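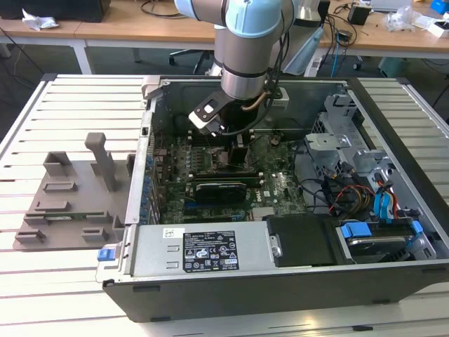
# Working at an Assisted Disassembly Station

Issued 10/07/2024 by Vanhove Refurbishment Services, Ultinstead site. Applies to all bench technicians, shift leads and trainees assigned to the desktop line.

The Ultinstead site is moving its desktop teardown work from fully manual benches to assisted stations. At an assisted station, the arm removes parts that come out of the case with a straight pull, and the technician handles everything else. This page explains how to prepare a unit, run a cycle, and record the result. It also sets out what changes in the bench technician role.

## Before you begin

You must hold a current station sign-off. Technicians who have not completed the four-hour session may observe but may not start a cycle.

Confirm the following at the start of each shift:

- The stop button has been tested and logged.
- The fixture plate is seated and does not move when pushed by hand.
- The Nolik work list on the station screen matches the units on your cart.
- Sleeves are fastened and lanyards removed.

## Preparing the unit

1. Disconnect the unit from any power source. Hold the power button for ten seconds.
2. Scan the asset tag. If Nolik does not recognize the model, send the unit to a manual bench.
3. Remove the side panel and lay the case on its side with the motherboard facing up.
4. Release any latch that holds the expansion cards. The arm does not operate latches.
5. Move loose cables away from the cards and memory slots. Do not unplug drive cables at this stage.
6. Check for damaged clips, missing screws or swollen capacitors. Mark any of these as an exception before continuing.

Cable clearing takes the most time and is the most common cause of a stopped cycle. A unit with heavy cabling across the board may be sent to a manual bench at the technician's discretion. No explanation is required beyond the exception code.

## Running a cycle

1. Step behind the floor line and select **Locate**. The station identifies the case position and lists the parts it proposes to remove.
2. Compare the list with the unit. Clear any part you do not want pulled.
3. Select **Start**. Remain at the station for the full cycle.
4. If the arm stops, read the code on the screen. Codes beginning with 4 indicate excess pull force. Do not restart after one of these codes until the part has been checked by hand.
5. When the screen shows **Hold**, wait for the arm to return to its rest position before reaching into the case.
6. Inspect each part, place it in the correct tray, and confirm the count in Nolik.

Drives remain a manual task on every unit. The technician removes each drive, scans it and places it in the locked bin. Our data handling procedure requires a named person at this step, and that requirement has not changed.

## What changes for technicians

During the trial, 79 units were processed at the first assisted station, and 40 of those needed at least one manual intervention. Staffing for the line has been planned on that basis. Each assisted station has one technician assigned to it at all times, and no technician will be asked to oversee two.

Individual hourly unit targets do not apply at assisted stations. Output is reported by station and is not used in personal reviews. Exceptions are not counted against the technician who records them.

Technicians rotate between assisted and manual benches every two weeks. Rotation keeps manual skills current and limits time spent in a monitoring role, which trial participants reported as more tiring than expected during the second half of a shift.

Pay grades are unchanged. Staff who complete the Ceva maintenance module may apply for the station lead grade when postings open at the end of October. The present agreement on job classifications runs until 2031.

## Reporting a concern

Press the stop button first, then notify the shift lead. Enter the unit number, the part involved and the screen code in the station log. Any technician may take a station out of service. It returns to service only after the shift lead has signed the log.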